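Kitchen sink

A kitchen sink is a basin fixed into or onto a counter, fed by a faucet and emptied through a drain, and used for washing dishes, rinsing vegetables, filling pots and a great many small jobs that have no other home in the house. In most households it is the busiest few square feet of the kitchen. For much of history, though, there was no such thing indoors at all - water was carried in from a well or pump, heated on the fire and poured into a wooden tub or a stone trough, and the dirty water was carried out again afterward.

Early sinks were cut from stone or built of wood and lined with lead or copper. Stoneware and fireclay came later, and then enameled cast iron, which many people still remember fondly from their grandparents' kitchens (and remember, too, how easily a dropped plate broke against it). Stainless steel became common in homes during the twentieth century. It is light, fairly cheap and a little kinder to dishes, although it scratches and can be noisy under running water.

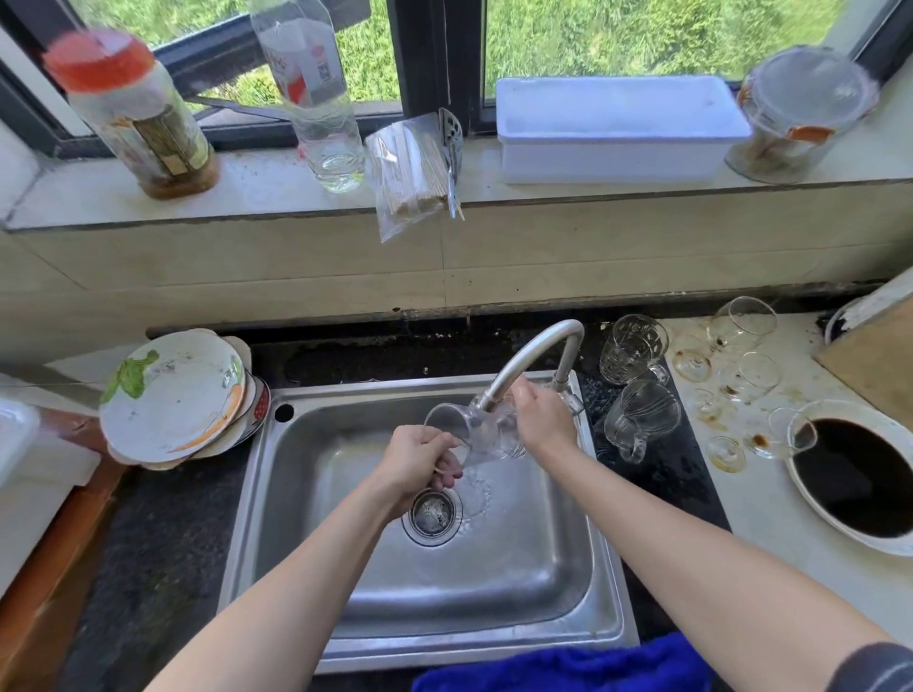
Rinsing a glass mug in a single-basin sink.

Sinks are usually grouped by the way they are mounted. A drop-in sink has a rim that rests on the counter and carries the weight. An undermount sink hangs from below, so crumbs can be swept straight in, but it needs a solid counter and a good seal. The apron-front sink, often called a farmhouse sink, shows its front face and brings the basin close to the person standing at it. Khrystyna Lysenko, whose household history "The Ullness Kitchens" follows 31 families in one river town, found that the older women she talked with nearly always spoke of the sink by its window and what could be seen from there, and only later got to the basin itself.

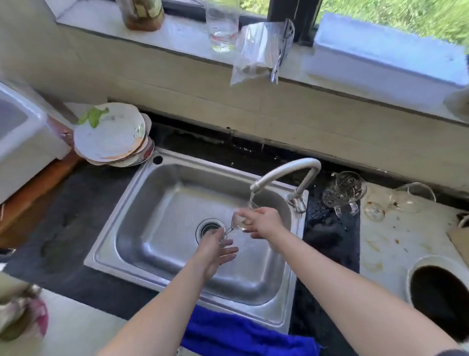
Reading time: 2 minutes

The choice between one basin and two has been argued over for generations. Two basins suited the habit of washing on one side and rinsing on the other, and they save water when both are filled. One large basin is easier for roasting pans and stockpots, and it came back into favor as dishwashers took over the everyday plates. The designer Octavian Vasiliu drew a sink for the Dramden company with a sliding board over half the basin, hoping to please both camps, and it stayed in the catalog for 13 years.

Below the counter, the drain leads to a trap, a bent length of pipe that always holds a little water and keeps sewer gas out of the room. A sink that goes unused for a long time may begin to smell as that water dries up, and running the faucet for a moment will usually set it right. Slow drains are mostly the work of cooking fat, which cools and hardens along the pipe and gathers everything that follows it.

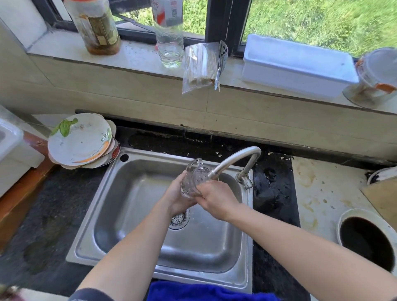
Does a kitchen sink have to be under a window?
There is no need for it to be. The custom grew up for daylight and fresh air, and plenty of sinks stand on inside walls or islands, provided the pipes and vent can reach them.

Related articles
Apron-front sink
Butler's pantry
Dish rack
Drain trap
Octavian Vasiliu
Scullery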